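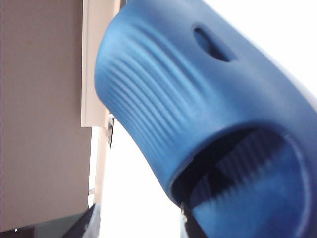
Cuaderno del taller – junio, tanda de teñido con índigo

Imprimir | Enviar por correo | Compartir (2)

Empiezo a escribir a las 7:40 con las uñas ya azules, así que perdonad las manchas del papel (quien lo pase a limpio no las verá, mejor). Hoy tocaba resucitar la tina grande, la que Serena llama Gretau por el pueblo donde compramos el barril. Llevaba parada desde antes de la feria y al destaparla olía a establo, que en una tina de fermentación es buena señal, pero la superficie estaba mate y sin flor. Ni una burbuja cobriza. El líquido, azul opaco en vez de verde amarillento. O sea: oxidada hasta el fondo.

Primero calenté despacio, al baño maría, sin remover. Luego un puñado de salvado hervido y dos cucharadas de cal. Da-eun quería echarle fructosa directamente y acabar antes del desayuno, y estuvimos un rato discutiéndolo con el café en la mano – ella tiene razón en que es más rápido, yo sigo pensando que después el azul baja peor en la lana. Quedamos en probar su método en el cubo pequeño y dejar la grande a mi manera.

A las 11 el cubo de Da-eun ya estaba verde botella y con flor. La mía, nada. Ella no dijo ni pío pero se puso a silbar.

Muestras del cubo pequeño, todas en lana de Stestine sin blanquear, madejas de 30 gramos:

Una inmersión: celeste sucio, bonito para fondos.
Tres inmersiones: azul medio, algo desigual donde até demasiado fuerte. La próxima vez, lazadas en ocho y flojas.
Cinco inmersiones: el azul que nos pidió Nives para los cojines, o muy cerca. A la luz de la ventana tira un poco a violeta, con la bombilla no.

El lino de Trutitz lo descruzamos ayer y se nota muchísimo, bebe por igual y no deja aureolas. El retal que metí sin descrudar (por pura curiosidad, lo confieso) salió como un mapa. Lo he grapado aquí detrás. Y sí, ahí arriba pone descruzamos, quería poner descrudamos, no lo tacho porque luego no se entiende nada.

Aclarado con agua sola hasta que salga limpia y una última con un chorrito de vinagre. Primo insiste en que el vinagre no hace falta si dejas airear la madeja toda la noche. He dejado dos colgadas sin vinagre para comparar, con etiqueta amarilla. No las descolguéis, por favor, que la otra vez acabaron en la bolsa del mercadillo.

Hacia las cinco de la tarde, por fin, la tina grande ha empezado a cambiar: verdosa por abajo, con un velo en la superficie. Le he dado otro poquito de salvado y la he tapado con la manta. Mañana se mira y NO se remueve antes de las nueve.

Pendiente: pedir más índigo a Kuusisto (queda un bote de 130 gramos empezado), buscar las pinzas de madera, pasar a limpio la receta del amarillo de gualda, que sigue en el reverso de un albarán. Si sobreteñimos las madejas celestes con gualda salen los verdes del encargo grande, creo, pero eso ya con la cabeza descansada.

Compartido 2 veces | 393 lecturas | 3 comentarios

Emiliano Figueroa
¿La cal la apagas tú o la compras ya apagada? A mí la tina se me va siempre de pH a la semana.

Da-eun Hong
Comprada, Emiliano. Y que conste por escrito que mi cubo iba por delante :)

Primo Caruso
He tocado las de la etiqueta amarilla. Solo tocado. Siguen colgadas.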